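Misance Opens Planning Program for First-Time Robot Arm Buyers

MAVVILLE – Misance, the Mavville nonprofit that helps small employers plan equipment purchases, is opening a new program this January for businesses and public agencies that want to buy their first tabletop robot arm and would like to get the budget right before they sign anything.

The program is called Baptiste. It runs for 12 weeks, costs nothing to join, and ends with each participant holding a written purchase plan, including the option of a plan that says "wait a year." Applications are open now and will be accepted through the end of the month.

Baptiste grew out of a survey Misance sent to small manufacturers, packing shops, food pantries and repair businesses across the region. A total of 509 responded, and we were thrilled by how much they had to say. Of those, 55 percent said they expected to look at a robot arm or similar equipment in their next budget cycle. Far fewer had a line in the budget for anything beyond the arm itself.

That gap is what the program is built around. The quoted price of an arm usually leaves out a good deal: the gripper, spare finger pads, the table or stand, a wrist camera if the job calls for one, electrical work, floor space, training hours, and the staff time it takes to set up each new task. Some of these are small. Added together, they can change which machine a shop ought to be looking at, or which budget year it belongs in.

Participants start with the work. In the opening sessions, each team lists the objects it wants handled and brings samples to the Misance planning room in Mavville. We ask for the awkward ones as well as the easy ones: clear plastic, curved labels, tall and narrow items, anything that squashes a little when you pick it up. A clear bottle is a great place to begin, and plenty of teams have one lying around. 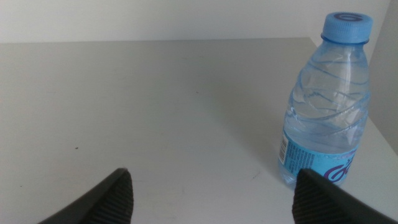

A water bottle stands near the edge of a white tabletop, with two ribbed gripper fingers open in front of it.

From there, teams work through a planning sheet for every object. How wide is it at the point where it will be held? How heavy is it when full? How close to the edge of the table will it be placed? Will it always be standing up? The answers lead straight to budget questions, such as whether a standard gripper will do or a second set of fingers should be priced, and how much reach is worth paying for.

The middle weeks are spent on quotes. Each team requests its own from the suppliers of its choice, then enters them into Zasance, the cost worksheet Misance developed for this program. Zasance puts every quote into the same format, so that a package price with training included can be set beside a bare arm with everything extra. It covers purchase, lease and rental, and it has a separate page for costs that come back every year, like replacement pads and service visits.

We love this worksheet, and we are making it available to everyone. Any business or agency can request a copy of Zasance from the Misance front desk, whether or not it applies to the program. Schools are welcome to use it in class.

The last part of the program covers timing and approval. Teams draft a purchase calendar that allows for delivery, installation and a trial period, and they write a short budget request in the form their own owners, boards or finance offices expect. Misance staff read every draft and send back notes. A team that already has a request pending can bring that one in and work from it.

Misance does not sell equipment and accepts no commissions from suppliers. Suppliers may attend the open afternoon near the end of the program, where participants can ask questions about lead times, warranties and spare parts. No sales presentations are scheduled.

Who can apply

Baptiste is open to businesses, nonprofits and public agencies located in Mavville or the surrounding county. Each organization may send up to 2 people. We suggest pairing someone who does the handling work every day with someone who sees the budget, as the planning sheets call for both kinds of knowledge. No experience with robots is needed.

Sessions begin at 4 p.m. and are held in person. Applicants should be ready to give a short description of the task they have in mind, a list of the objects involved and the month their next budget is due. Those with an early budget deadline should say so on the form, and we will do our best to schedule their draft review first.

Application forms and copies of the Zasance worksheet are available at the Misance office in Mavville during regular business hours.

About Misance

Misance is a nonprofit planning service based in Mavville. It offers workshops, worksheets and one-on-one budget reviews to small organizations preparing to buy, lease or replace equipment.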